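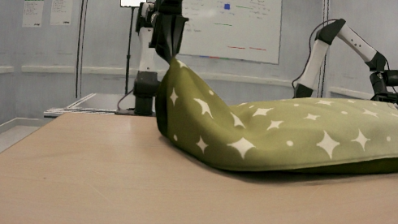 Sim render, left gripper on the cushion corner.

February, 9:40 a.m.

Thiamine in the Tetteh flour samples, second extraction. Vasco Neves did the weighing yesterday afternoon and left the tubes in the cold room, wrapped in foil. Took out 21 of them this morning. Tube 6 had a cracked cap, so I left it out and will reweigh from the same bag.

Acid step as before, then cooled on the bench before adjusting the pH. The old meter drifts. I recalibrated it twice and then borrowed the one from Heidrun's room, which settled right away. Someone should order a new probe.

Enzyme was the Culari lot, opened last week. Incubated for 18 hours last time and the blanks came out higher than I like. Heidrun Mösli thinks the enzyme itself carries a little thiamine and wants an enzyme-only blank in each batch. Added two.

11:15 - Filtered. Slow going with the whole-grain ones, they clog. Switched to the wider filters from the Drernetti box and spun the worst ones first. Kept everything under foil between steps.

2:30 p.m. - Standards first, then samples. Peak shape fine. Retention moved a little after the column change but the standards moved with it. Top standard read 1,223 on the area count, lower than on the old column, so don't compare raw areas across the two runs.

White flour is low, as expected. Whole grain is higher, but duplicates of the Trodine blend disagree by nearly 40 percent. Could be the grinding. That bag had coarse bran sitting at the bottom and I doubt it was mixed before weighing. Vasco will regrind it and pull three fresh portions.

Enzyme-only blanks gave a small peak at the right time. Subtracted it for now and wrote both values in the sheet.

To do:
Reweigh tube 6
Regrind Trodine
Ask Heidrun for the spike recovery numbers from the rice work
Mobile phase is down to the last bottle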